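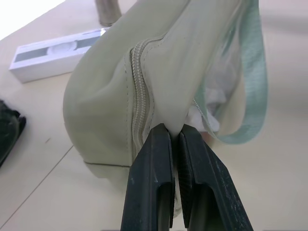 Give it five years, the members at the Corkell workshop keep hearing, and a machine like this will pack the whole suitcase. Perhaps. I spent an afternoon watching their two-armed build try to deal with a single zipped pouch, and I came away thinking that five years is a salesman's number.

The project is called Simard, after the street the workshop stands on. Eight people share the cost and the evenings. The arms came second-hand through a dealer called Lasora, the software is free, and most of the swearing is home-made. A list taped inside the parts cupboard puts the number of attempts logged at 183. I asked how many had ended with the zip shut and the pouch where it was meant to be. The answer was 12, and it came after a pause.

To be fair, soft things are hard. A box stays a box when you push it. A pouch with a clear window, a loop of strap and a lining that bunches up is a different shape every time you touch it, and two stiff black fingers have very little to say about cloth.
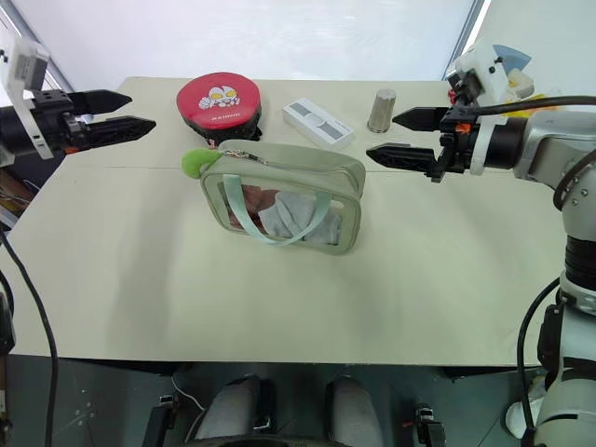 What bothers me more is the tidiness of the claims. The group hopes to show the build at the Lirkosby makers' fair in July, and the draft poster talks about "help around the home". Whose home? Mine has no clear table in it, and I can close a zip in the time it takes this thing to line up its wrists.

I did like the people, and I liked that they let me read the log, failures and all. Each attempt takes roughly 20 minutes once you add the resetting. They have booked two more evenings before they decide whether to change the fingers or the poster.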